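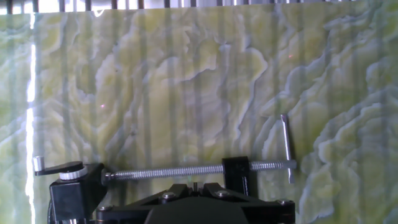 Wrist camera can't see anything but stripes on a backlit stone panel, help?
asked by Yichen Ren

Hi all, I'm building a little arm in our shared workshop in Dorkport and the plan is for it to hold a soft pad and go over a slab of green onyx (lit from behind, lovely thing, glows like a lime jelly). The camera sits at the wrist looking past the clamp. Trouble is the bars behind the stone throw dark vertical shadows right through it, all evenly spaced, and my software keeps deciding those are edges and steering along them. I also get one blown-out white strip down the left. Auto exposure is on. I've tried blurring the picture and it just finds fatter stripes! Any ideas before Thursday, when I lose the bench?

3 replies

Villads Thoroddsen
Turn auto exposure off first, the bright strip is dragging everything about. Set it by hand so the pale green in the middle looks right and let the white bit burn out. Then can you switch the backlight off while the arm works and light the front instead, from one side and quite low? Your stripes are coming through the stone, so with no light behind they should mostly go. If it has to stay lit, grab 20 shots with the arm shifted slightly each time and mask whatever repeats at the stripe spacing. Bit fiddly but I did it on a fluted glass door and got there in the end. Also mask out the threaded rod and the T-handle, shiny things in view will give you false edges too.

Ruoxi Cao
+1 for front light. Onyx is polished so watch for glare, I hung baking paper over my lamp.

Hongjun Yuan
have you thought about just doing it by hand? my brother Tianyou did a whole worktop in 4 evenings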